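The green cloth came out of the cupboard again in August, and with it all the desk bits we had been meaning to sort for months. I do love a tidy writing table, I must admit, though I'm much better at buying pens than at putting them away (74 at the last gathering-up, and 2 of them gave me inky fingers!). These pages follow the slow business of getting everything back to where it can be found, and thank you to all of you who wrote in after the Kikar shelf pictures with such kind and sensible suggestions.

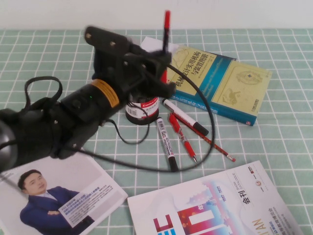 Photo: Gidesetti Desk Diary

Pens by the book, on the green cloth with the fine white grid. The round black pot is a Comix one, still in its red and white label, and the thick book with the pale yellow cover and blue spine is lying at an angle, as books do in our house.

Comments (3)

Fidotgate: Lovely to see the cloth again. Is it the sort that wipes clean, or does it have to go in the wash?

Troncoso: I have six pots like that and still end up hunting for a pencil every morning.

inkandtea: More of the shelves please, and do show us the drawer when you get to it!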